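Week 5 handout: Figure and ground, or how to draw the gaps

Intro to Observational Drawing, Wosville evening section

Okay, week five. Several of you asked for the notes in writing because I talk fast and wave my arms, so I've typed up most of what I said plus a few things I forgot. If you missed class, start with the warm-up and don't skip to the homework. You'll be annoyed with the homework otherwise.

Last week was contour. You followed edges very slowly with your eyes and your pencil at the same time, and most of you ended up with a shoe that looked like a potato. Good! Those potatoes had real looking in them. This week we keep the slow eyes but we point them somewhere else, at the spaces around and between things.

Some words first

Figure is the thing you think you're drawing. The chair, the jug, the bike.

Ground is everything else inside your rectangle. People say "background" but I try to avoid that word, because it makes you think of it as far away and not very important, and then you leave it until the end and scribble on it.

Negative space is a chunk of ground with a shape of its own. The hole in a mug handle is the one everybody knows. The wedge between a chair leg and the floor is another. Some negative shapes are closed all the way around (the mug handle) and some are open on one side until your paper's edge closes them off. That second kind is where composition starts, and we'll get deep into it in week seven.

Why bother

Your brain has a stock picture of a chair. It's had it since you were three. When you sit down to draw the chair in front of you, the stock picture keeps elbowing in, and it wants the seat to be a nice square and all four legs to be the same length. From where you're sitting the seat is probably a squashed diamond and one leg is half hidden. You know that, and you'll still draw the square. I still do it when I'm tired.

But you have no stock picture for the gap between the second and third slats of a chair back. There's nothing in your head to argue with. So you just look at it and put it down, and if you get enough gaps right, the chair shows up by itself with the correct proportions. The first time it happens it feels like cheating!

Warm-up (do this before anything else)

Take a sheet of cheap paper and draw a rectangle on it, leaving a margin. Put a houseplant or a stool on a table, something with holes in it. Now shade only the gaps. No outlines of the plant. Start with one gap near the middle, get its shape as well as you can, and then move to the gap next door. Keep going until you hit the sides of your rectangle. Ten minutes, then stop, even if it's a mess.

Two things will go wrong. You'll lose track of which gap you're on (put a finger on the page), and you'll start drawing leaves without noticing. When you catch yourself drawing a leaf, just shift over to the space beside it.

Ground from overhead

We spent the second half of class on top-down setups, and this got rushed, so read this part carefully.

When you look at a still life from the front, the objects overlap and they do a lot of your composing for you. The jug is in front of the bowl, fine, there's your depth. Look straight down and all of that goes away. The table turns into a flat sheet and each object becomes a patch sitting on it, and suddenly the spacing between patches is nearly the whole drawing. It's a lot more like arranging type on a page, or stones in a gravel garden.

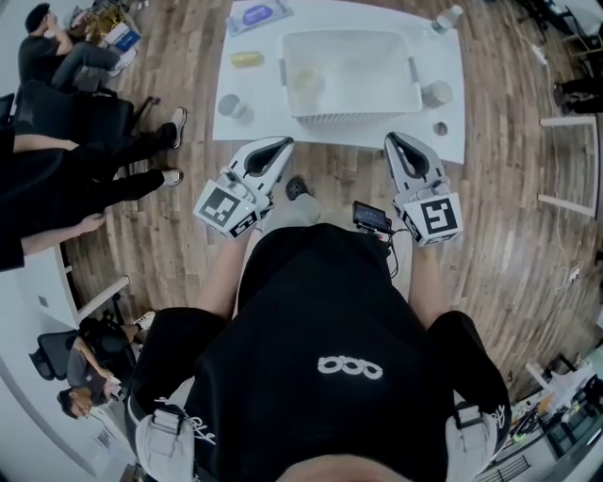 Spacing from above comes down to two questions, and I'd like you to ask them before your pencil touches paper. Which patch is the biggest, and what does its size do to the room left over? A big shape near the middle eats up most of the ground and pushes whatever remains out to the sides, where it turns into strips and corners. Look at the white basket on the white tabletop, with the clear cup and the little yellow cylinder on its left and the white cup and the ring on its right. If you were drawing that table, I'd want you to start with the two side strips and get their widths right against the basket, and only then place the small stuff. Notice too that white on white gives you very little help from tone, so you'd be leaning on edges. The slots in the basket's sides are a gift in a case like that, since each one is a small gap you can check your angles against.

A word about small objects. They're magnets. Your eye runs straight to them, and you'll want to draw them first and too large. I've seen a bottle cap come out the size of a dinner plate. Measure small things against the gap beside them: is the gap two caps wide, or five? That one comparison saves a lot of erasing.

Round things from overhead are close to true circles as long as they're right under your eye. Off to the side they start to go oval, and tall ones lean outward and show you some of their side wall. Don't fix that. It's what's there.

A worked example

I keep an old drawing from my own sketchbook, page 71, that I pass around every term. It's a colander and three spoons, seen from above, and it's bad in a useful way. I drew the colander first, beautifully (I was so proud of the holes), and then ran out of room and jammed the spoons up against the edge of the paper. You can see them bending to fit. Spoons don't bend to fit! If I'd blocked in the ground first I would have known right away that my colander was too big for the sheet.

So the order I use now goes like this. Draw the rectangle. Lightly mark the largest patch, just its extents, four ticks. Look at the leftover ground and ask whether those shapes match what you see. Adjust the ticks. Then move to the next largest patch and do it again. Detail comes dead last, and I mean it. No holes until everything has its place.

Materials

A 2B pencil and a kneaded eraser will do for everything this week. If you like the Miah charcoal pencils, those work well for filling gaps quickly, but they smudge, so keep a scrap sheet under your hand. The Dreltico pads in the supply closet are 100 sheets each and they're for everyone, so please use both sides. The heavier Stedine paper is for final pieces only.

Reading

Pages 116 to the end of that chapter in the course packet. Skim the history part if you're short on time, but do look closely at the paper-cut silhouettes. Cover the black with your hand and look only at the white for a bit. Then switch.

Homework

1. Three gap-only drawings, ten minutes each. One of a chair, one of a plant, one of anything with a handle.

2. One top-down drawing of a tabletop in your home, forty minutes. Pick a real one, the way it happens to be, with the mail and the keys on it. Stand on something sturdy if you need the height — not a swivel chair, please.

3. On the back of the top-down drawing, write a couple of sentences about which gap was hardest to get right. I do read these.

Bring all four to room 376 and pin them up before we start, names on the back. We'll look at them from across the room first, where the gaps show up much better than the lines do.

If your setup got moved halfway through by a cat or a roommate, finish it as it was and make a note in the corner.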